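Povodcombe break room reopens with a new fridge

Staff at the Tiris offices in Povodcombe have their break room back this June, after a refit that swapped the old bar fridge for a full-height one and put a proper desk along the wall.

The room, on the ground floor next to the mail area, had been shut while the old vinyl was lifted and the new floor went down. It is small, and for years it held a bar fridge, a card table and the photocopier that has now gone upstairs. People who wanted to keep lunch cold mostly used the fridge in the Grurnach building across the car park, which meant a walk in the rain for a tub of yoghurt.

The new fridge has an upper door and a drawer section underneath. The office is asking that drinks go behind the upper door and that lunches go in the drawer, with a name on every container. Unlabelled food will be thrown out at 5 pm on the last working day of the week. Sauces and spreads can stay as long as they are in date.

Cold tea and juice will be stocked by Takács, the corner grocer that already supplies the milk. The first order was for 200 bottles, most of which are in the storeroom and will be brought through as the fridge empties. Bottles cost $2 each, paid into the tin or by card at reception. Water is free from the tap, and the filter has been changed.

The long white desk is meant for eating and for short breaks. Laptops are allowed outside the lunch period, but the desk is not bookable and meetings should stay in the meeting rooms - there are five of those on the first floor. A request for a microwave has been put off until the wiring on that side of the building is checked. Until then, the one in the upstairs kitchen is open to everyone.

The colour of the floor drew the most comment in the staff survey before the work started. Grey was the cheapest choice, but the light wood grain came out ahead and added $500 to the bill. It should be mopped with a damp cloth only. Anyone who spills something sticky is asked to wipe it up straight away, and there are cloths in the storeroom.

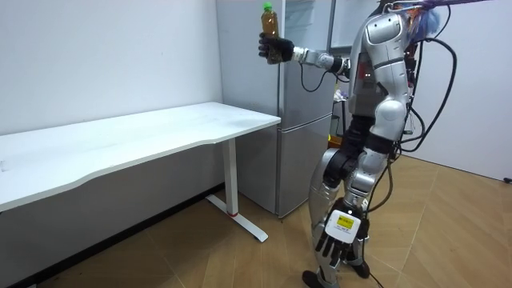
*The refitted break room at Povodcombe, with the new fridge, the white desk and a green-capped bottle held up in front of the upper door.*

The room is open from 7 am until the building is locked in the evening. The quietest time so far is before 11 am, and the busiest is the half hour after noon, when the desk fills quickly. Staff on the late roster can use the side entrance with their usual pass.

The old bar fridge still works and is free to anyone who can take it away. It is in the loading bay with its shelves taped together inside. Ask at reception for the key - and bring a trolley, as the one in the mail area has a flat tyre.

Suggestions for the next drinks order can be written on the sheet at reception. Takács needs the list by the end of the month.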